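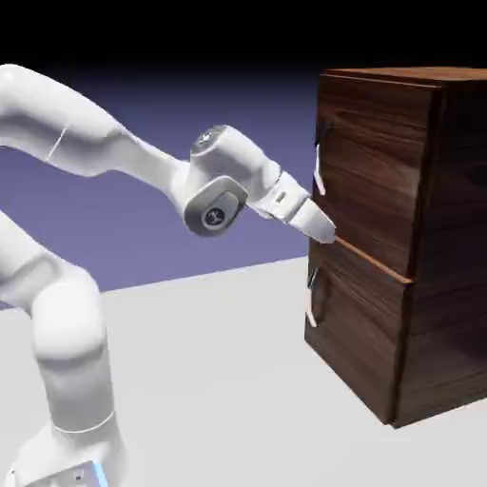 Cabinet door order stuck at "Awaiting size check"

Reading time: 2 minutes

Ticket 242
Product: Katent order desk
Raised by: Laiba Usmani, Trulturar
Status: Closed

Problem
An order for replacement cabinet doors will not move on to the workshop. The customer's sizes were entered in December and saved without an error, but the order page still says "Awaiting size check". Pressing Recheck reloads the page and changes nothing.

Tried so far
Logged out and back in. Same result.
Opened the order on a second computer. Same result.
Deleted line 3 and typed it in again. The status changed to "Checking" for a minute, then went back.

Reply from support, 10.40
Please send the order export and tell us which price list the customer is on.

Laiba Usmani, 11.15
Export attached. The customer is on the Stotholm list. Other orders on that list went through this morning.

Reply from support, 14.05
Line 3 has the hinge set to Swati, with error code 103 against it. That hinge was taken off the Stotholm list, so the size check has nothing to compare with and stops. Open the line, choose another hinge, save, then press Recheck.

Laiba Usmani, 14.30
Changed the hinge and the order has gone to the workshop. Could the page show the code next time? I only saw "Awaiting size check".

Reply from support, 15.10
Passed on as a request. Closing this ticket.

Related tickets
Code 102 when saving a door width
Price list missing after log in
Recheck button greyed out

Contact support | Copyright Katent | Back to top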